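Karkelleyについて

Karkelleyは、ロボットの制御・認識・動作計画のソフトウェアと、それを検証するためのツールを作っている会社です。ハードウェアは作りません。社員は12人で、そのうち8人が一日の大半をコードを書くかログを読むことに使っています。残りは契約と経理、それに現場との調整です。

ロボット業界の会社案内には、たいてい「人とロボットが共に働く未来」といった文句が載っています。当社のページにも以前はありましたが、4月の改訂で削りました。書いた本人たちが、読み返しても何の約束なのか説明できなかったからです。

何を疑っているか

当社は、デモ動画をあまり信用していません。自社のものも含めてです。うまくいった一回を見せることは難しくありません。知りたいのは、同じ作業を翌日、別の照明で、少しずれた位置から始めたときにどうなるかです。その数字を出さない発表が多すぎると考えています。

「データを増やせば解決する」という説明にも懐疑的です。増やして良くなる場合は確かにあります。ただ、時刻のずれた軌跡や、姿勢推定が途中で飛んだ記録をいくら積んでも、学習した方策はそのずれを忠実に覚えるだけです。お客様から預かったデータを調べて、最初の提案が「まず半分捨てましょう」になったこともあります。歓迎される提案ではありません。

汎用という言葉も、社内の文書では使用を控えています。スリッパを揃えられる方策がタオルを畳めるかどうかは、試してみるまで分かりません。試した範囲を書き、試していない範囲も書く。報告書の書式はそのようになっています。

作っているもの

Grultwoodは、手持ちグリッパーで取った操作記録を点検するツールです。カメラ映像、グリッパーの開閉、マーカーから推定した位置姿勢を同じ時間軸に並べ、食い違いのある区間に印を付けます。自動で直す機能はありません。要望は多いのですが、直したつもりのデータがいちばん見つけにくい不具合になるという経験が社内にあり、今も見送っています。

Aaltonenは動作計画のライブラリです。両腕の作業で、片方の腕がもう片方の視野をふさぐ状況を計画の段階で扱います。速さでは他に優れたものがあります。当社が力を入れているのは、計画に失敗したとき、どの制約が原因だったかを人が読める形で返すことです。「解なし」とだけ表示されて半日を失った経験のある方には、違いが分かっていただけると思います。

Purkleyは認識側の評価環境です。魚眼レンズの歪み、マーカーの隠れ、床の映り込みといった条件ごとに推定誤差を集計します。平均値だけを出力する設定は、あえて用意していません。平均が良くて、いちばん困る場面でだけ外れる推定器を、私たちは何度も見てきました。自分たちで書いたこともあります。

会社のなりたち

創業者のEduardo Rochaは、もともと産業用アームの制御を担当する技術者でした。納入先で30日間止まらずに動いたラインが、レイアウト変更の翌朝に停止し、原因の特定に11日かかったことが会社を始めるきっかけになっています。原因は座標系の定義が二か所で違っていたことでした。高度な話ではありません。高度でない問題を早く見つける道具がなかった、という話です。

Rochaは今でもコードレビューに参加し、コメントの多くは「これはどうやって確かめたのか」の一行です。新しく入った社員は最初それを嫌がり、しばらくすると自分でも書くようになります。

データ収集の考え方

収集の段取りにも口を出します。後からソフトウェアで救える失敗と、救えない失敗があるからです。時刻同期の確認は開始時と終了時の二回。マーカーが手や対象物に隠れる持ち方は、作業を始める前に話し合います。物の置き方は毎回変えますが、変えた内容は記録します。背景の家具やケーブルは無理に片付けません。整いすぎた部屋で取った記録は、普通の部屋で使いものにならないことがあるためです。

これが正しい方法だと証明できているわけではありません。整頓した環境から始めるべきだという意見は社内にもあり、議論は続いています。結論が出たらこのページも書き換えます。

お引き受けしないこと

展示会当日だけ動けばよいというご依頼は、お断りしています。成功率を先に決めて、それに合う試験条件を探す仕事も同様です。評価結果が期待を下回った場合、その数字は報告書の最初のページに載ります。ご相談の前に、この点を社内でご確認いただければ幸いです。

採用について

経験年数は問いません。面談では、これまでに自分が間違えていた例をひとつ、どう気づいたかも含めて話していただきます。当社製品の欠点を指摘してくださっても構いません。過去に指摘された点のいくつかは、まだ直っていません。

作業の様子

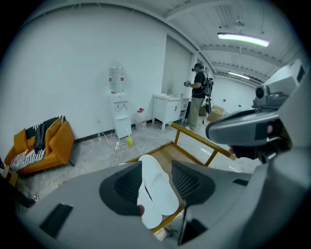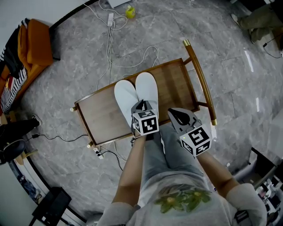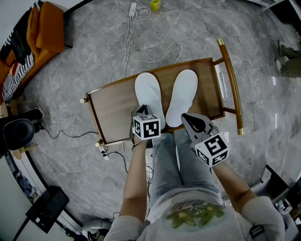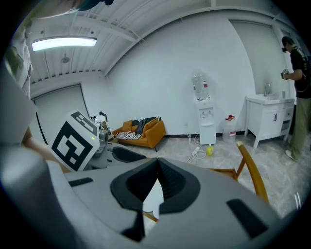

手持ちグリッパーによる操作記録の収集。2枚目と3枚目は白いスリッパを使った両手作業で、グリッパーには位置姿勢推定用のマーカーが付いている。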